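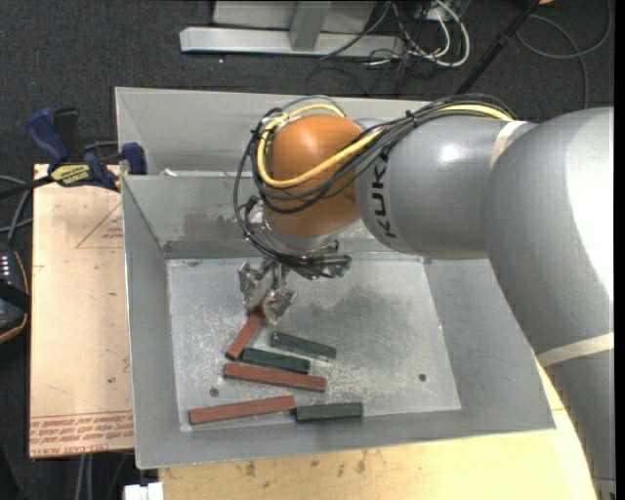 4.2 Setting up stock locations

Complete section 4.1 before you start. You need an account with the Supervisor role. Clerk accounts can view locations but cannot create them.

1. Sign in to Zurnstead and open Inventory > Locations.
2. Select New Location. The entry form opens in the right-hand panel.
3. Enter a location code of 2 to 12 characters. Letters, numbers and hyphens are accepted. Spaces are removed when you save.
4. Select the location type: Shelf, Bin, Floor or Transit.
5. Enter the maximum load in pounds. If you leave this field blank, Zurnstead does not check weight at put-away.
6. Select the unit of measure. Bar stock can be held by piece or by length – do not use both in one location.
7. Select Save. The status changes from Draft to Open.

Note: Codes are not case-sensitive. BIN-87 and bin-87 are the same location, and the second entry is rejected with error 104.

Caution: Changing the unit of measure on a location that already holds stock resets its on-hand quantity to zero. Move the stock out first, then make the change and move it back.

Printing labels

1. Select one or more locations in the list.
2. Select Print > Location Label.
3. Choose the label size and the printer, then select Print.
4. Scan one printed label to check it. The location record should open on the scanner.

If the scanner shows "Unknown code", synchronize it (section 6.3) and scan again. Labels printed from a Draft location do not scan until the location is saved.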